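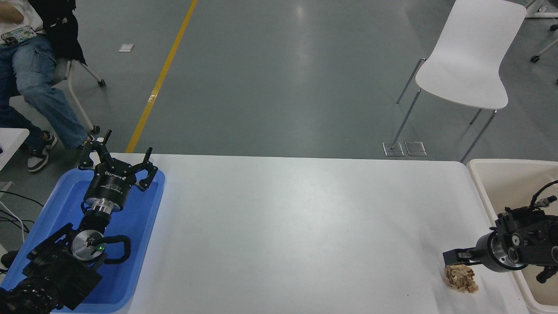
HEMCOMBE ALLOTMENT AND GARDENS ASSOCIATION

Minutes of the general meeting held in November at 7.15pm

Present: the Chair, the Secretary, the Treasurer, the Plots Secretary, the Shop Manager and 47 members.

Apologies: the Water Officer and the Show Secretary. The Water Officer had sent a written report, taken under item 5.

The meeting was quorate.

1. Minutes of the last meeting

The minutes had been sent out with the autumn newsletter. One correction was asked for. Under item 6 the word "hedge" should read "hedges", as both the north and the lane side were meant. With that change the minutes were agreed and signed.

2. Matters arising

Lane gate. The new hinges are on and the gate now shuts without being lifted. The padlock code will change at the end of the month. Members will get the new code by email, or by post if they have no email. The code must not be written on the gatepost.

Bonfire rules. The sheet was put up on both notice boards in September. The one on the lower board has been taken down or blown off and will be replaced.

Kerslake Road entrance. The council has been written to twice about the potholes and has replied once, to say that the stretch in question is not adopted. The Secretary has asked for a copy of the map. A member said the road was always treated as adopted when the old bus shelter was there. The Secretary will add this to the next letter.

3. Treasurer's report

The balance at the bank stands at £2,538. Rents have nearly all come in. Three plots are still owing and second letters have gone out.

The main spending since the last meeting was £554 for the repair of the standpipe at the top of the main path, including digging out and making good. This was more than the first quote, as the contractor found that the pipe had been run under the corner of the shop and had to go round it. The Treasurer had agreed the extra with the Chair by telephone.

A member asked whether the association should have a second quote for work of this size. The Chair said that two other firms had been asked and neither came to look. The member asked for that to be minuted.

Insurance is due in January. The Treasurer expects a small rise and has allowed for it.

The report was accepted.

4. Plots and waiting list

There are 92 plots on the site counting the half plots. All but two are let. The two empty ones are both at the bottom by the ditch and have been turned down by several people on the waiting list for being too wet.

The Plots Secretary proposed letting them together at the price of one, on condition that the tenant keeps the ditch clear along that side. There was a fair amount of discussion. Some members felt it was unfair on those who already clear their stretch of ditch for nothing. Others said the plots bring in no rent as they are, and the bindweed is coming through to the neighbours. It was put to the vote and carried, for one year only, to be looked at again next November.

Autumn inspection. Most plots were in good order. Seven letters were sent. Four tenants have since been in and made a start, two have given notice that they have been ill and have been given until April, and one has not answered.

The Plots Secretary reminded members that carpet must not be used to cover the soil. Cardboard is allowed, with the tape taken off.

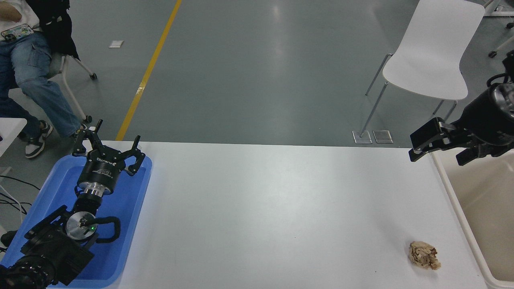

The question of sheds was raised again. The rule says no shed may be bigger than six feet by eight, and there are at least two that are over. Both were there before the rule came in. It was agreed to leave them, but any replacement must be to size.

5. Water

The Water Officer's report was read out by the Secretary. The supply will be turned off at the end of the month and back on in the last week of March, weather allowing. Members should leave their nearest tap open once the supply is off, so that it can drain.

The dip tanks were cleaned in October. Two need new lids. The Water Officer has found some Flarkar lids that fit the square tanks but not the round one. It was agreed to buy two and to make something up for the round tank out of decking boards.

Hosepipes were again left running unattended in July and August. The rule is that a hose must be held in the hand. A member suggested fining people. The Chair said the tenancy agreement does not allow for fines, and that changing it would mean every tenant signing again. Left for now.

6. The shop

The shop will be open on Sunday mornings only from December until the end of February, from 10 until 12.

Seed potatoes. The order has to be in by the middle of December. Forms are on the shop counter. The supplier has no Charlotte this year in the small nets, only the large sacks, so the Shop Manager will split sacks and sell by weight. Members who want Charlotte should say how much on the form. Onion sets will be as last year.

Compost. The peat-free Bumero bags were tried over the summer and opinion was mixed. Several members said it dried out quickly in pots and had bits of twig in it. Others had got on well with it, mainly for tomatoes, and one had sieved it for seed sowing with good results. The Shop Manager will get a half pallet this time and fill the rest with the old make - also peat-free, but dearer.

The shop needs more helpers. At present it is the same four people, and if two are away it does not open. A sheet was passed round and three names were put down.

7. Hedges

The north hedge is to be cut back in January, before the birds start nesting. The lane side is thicker and will need a contractor. One price has been had and the Secretary is waiting for another. Members with plots along the lane should move canes, netting and anything else they value at least a yard in from the hedge before the end of December.

A member asked if the gaps in the north hedge could be filled. The Chair said bare-root hawthorn is cheap at this time of year. It was agreed to spend up to £60 on whips and guards. Planting will be done at the same time as the cutting, by whoever turns up.

8. Manure

The stables have said they can go on delivering, but the trailer cannot get past the turning circle if cars are parked there. Two loads were tipped in the wrong place in October for this reason and had to be moved by barrow. Cones will be put out on the mornings when a delivery is due.

Members are asked to take no more than six barrowloads each from a delivery until everybody has had a chance. It was pointed out that barrows vary a good deal in size. The Chair said an ordinary barrow was meant.

There was a question about weedkiller in the manure, after twisted bean and tomato plants were seen on three plots in the summer. The stables say their hay comes from one farm and has not been sprayed. Anyone who is worried can sow a few broad beans in a pot of the manure and watch how they come up.

9. Summer show

The Show Secretary had sent a note to say that the hall is booked for the same weekend in August as before. The tea urn has gone and another will have to be borrowed or bought. The class for the longest runner bean will be measured straight and not along the curve, following this year's complaints. There will be a new class for three jars of chutney, any kind, labelled.

10. Any other business

Rats have been seen near the lower compost bays. Members are asked not to put cooked food, bread or meat on their heaps.

A cockerel has been heard on the site. Hens are allowed with written permission and cockerels are not. The Plots Secretary will call on the tenant.

One member asked for the lost property box in the shop to be emptied. It holds mostly single gloves. Anything left at Christmas will be thrown out, apart from the secateurs, which will be kept until spring.

The meeting closed at 8.50pm.

Next meeting: February, 7.15pm. Items for the agenda to the Secretary two weeks before.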